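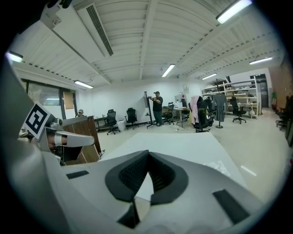

Gripper view of the Tillow floor, white table in front, screen stand behind.

Re: [Drastum-users] does it save anybody any time?
Mar 19, 2022

On the list, a reader at Menzies wrote:
> Management wants two hand-held grippers here by September. They say
> the staff will "teach" the machine and then move to more interesting
> work. Has anyone seen the interesting work?

I have seen some of it. It is mostly charging batteries.

We started at Tillow with 2 grippers and 21 tasks, all of them things people used to do without a name for it. Folding is now "fold, task 6." You do it slowly, with the fingers where the camera can see them, and then you do it again. My personal record is 46 in one shift, and my wrist would like that noted.

What changed for us is that the fast people are no longer the useful ones. Our quickest folder was asked to slow down for a week and took it badly. The fussy ones got promoted — in title, so far.

Nobody lost hours. Umetti did cut theirs, from what I read here last fall, so get yours in writing before the boxes arrive. Also ask who relabels the bad takes. At our place the answer was "everyone," meaning me.

Chairs: ask for better ones now, while there is a budget with the word robot in it.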